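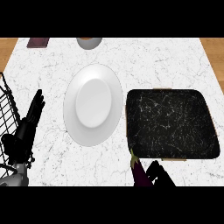 Road diet on our main street – will it really slow people down?
Posted by Widad Karam

Hi everyone, I hope this is the right section. Our town is planning to restripe Forkwood Avenue next August, going from four lanes to two with a turn lane in the middle and bike lanes on the sides. I live 2 blocks off it and walk my kids across it every morning, so I'm all for slower traffic, but my neighbors are convinced everyone will just cut down our street instead. Has anybody lived through one of these? Did it get better or worse for the side streets? I'd love to have something sensible to say at the public meeting besides "I'm nervous."

Hadi Semaan
We got one in Josdale a while back and I was dead set against it, so take this as coming from a convert. The first month was miserable. People didn't understand the center lane, and a few used it for passing, which scared the daylights out of me. After that it settled down. My drive across town takes up to 2 minutes longer at rush hour and the same as ever the rest of the day. We did see extra cars on the side streets at first, and the city put in speed humps on the worst one.

Munther Kanaan
they did this near me and its terrible, you get stuck behind the bus every single time. vote no

Josiane Texier
I worked in a county traffic office for 18 years (retired now, and happy to go on about it, as you'll see). Ask the town for traffic counts on your side street before the paint goes down, and ask them to promise a second set afterward. Without the "before" numbers you'll be arguing from memory, and so will they. Ask about signal timing too, as a badly timed light sends more people onto side streets than a missing lane ever does.

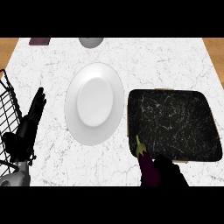 Lane width is the other thing to bring up. We used to stripe some of our streets at 12 feet and found people drove them like a highway, while 9 would have been too tight for the buses, so there's a sensible middle to look for. If your neighbors have trouble picturing the center turn lane, think of an oval plate with a broad rim and a raised middle – a pedestrian island is much like that, a long rounded shape standing a bit above what's around it, and you can ask for one of those in the turn lane right where you cross with your kids. They cost more than paint, so get the request in early. Good luck at the meeting, and do come back and tell us how it went!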